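Retail Display and Merchandising
Course notes, Unit 13: Using height on a small table
Instructor: Chibuzor Briggs

Last time we looked at floor layout and how shoppers move through a store. This unit stays on the tabletop. Read the Trirkura case before class and bring your sketches from Unit 12.

Why height matters

A flat table shows its front row well and hides the rest. From a standing position a shopper sees the items at the near edge first, then looks up toward the wall. Anything small in the middle gets skipped. Raising part of the stock gives the eye a second place to stop.

Terms used in this unit

Riser: any block or box placed under stock to lift it.
Tier: one level of a display that has more than one level.
Footprint: the table area a fixture takes up, measured at its widest point.
Facing: one item visible to the shopper from the front.

Tiered stands

A tiered stand holds stock on two or more levels over a single footprint. It works for light goods such as soap, candles, wrapped candy and jewelry cards. Heavy goods go on the bottom level or on the table itself. Leave enough space between levels for a hand to reach in and lift an item out without tilting it.
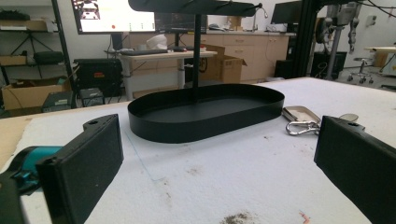
Figure 1. Two-tier stand with a center rod; lower tray oval, with low sides.

A low side keeps round items from rolling off but still lets the shopper read a label. With a high side, stand the items up or add a filler underneath. Tissue paper is fine for filler. Avoid shredded paper near food, as pieces stick to the wrapping.

Dark fixtures suit pale or bright stock. Dark stock on a dark fixture tends to disappear, so put a light liner under it or choose a different fixture.

Case: the Trirkura gift shop

Trirkura sold handmade soap from one flat table near the register. The owner had 400 bars out at once, stacked in rows. Customers bought from the front row and left the others alone. She cut the number on show, moved the rest to a drawer below, and put her two newest scents on a raised level. Sales for the following May came to 2427 dollars, her best month for soap. She also changed the price cards that month, so we can't credit the height alone – keep this in mind when you write up your own results.

Common mistakes

Placing the tallest piece at the front, where it blocks everything behind it.
Filling every level to the edge. Leave gaps.
Putting price cards only on the lowest level.
Using a stand that rocks. Check it on the table you will be using.

Assignment

Plan a display for a table of your own choice using at least 2 levels. Hand in a front view and a top view, both with measurements, and a half page on where you expect shoppers to look first. The fixture catalog from Eze is on the shelf by the door and may be used for sizes. Please don't take it home.

Next unit: signs and price cards.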